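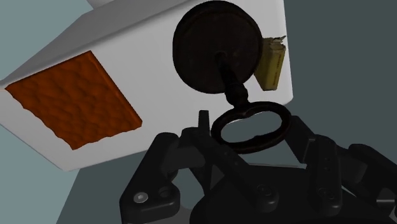 # Telten: a word list of household complaints

Telten is a plain text list of things people say when something in the house stops working. It holds 360 entries, one per line, with the complaint first and the room second. Halldóra Ásgeirsdóttir and I started it in June to settle an argument about the word "jiggle," which remains unsettled.

## What you get

- `complaints.txt`, the list
- `rooms.txt`, which includes "hallway" and "the other hallway"
- `rejected.txt`, 60 lines, mostly swearing

## Using it

Read it with anything that opens a text file. Lines are UTF-8, tab between fields. Blank rooms mean the speaker was shouting from somewhere and we didn't go and check.

## Known problems

Doors and drawers are badly overrepresented. Roughly 50 entries are some version of "it's stuck." Siu-fong Shek sent a patch merging them, and I turned it down on the grounds that "it's stuck" and "it's stuck again" are different moods.

Spelling follows whoever wrote it down. Please don't fix "fawcet."

## License

Do what you like. Credit is nice.

Filed under: Words, Small Data, Home

**Comments**

Sigrún Ladefoged: Line 5 is me. I'd like it moved to rejected.

Guðlaug Baldursdóttir: Any plans for a garage section?

Þórey Hafstein: "fawcet" is fixed in my fork, sorry

**Recent**

- Dretar: bus stop small talk
- Iltinar: names for leftovers
- Shokri: notes left on windshields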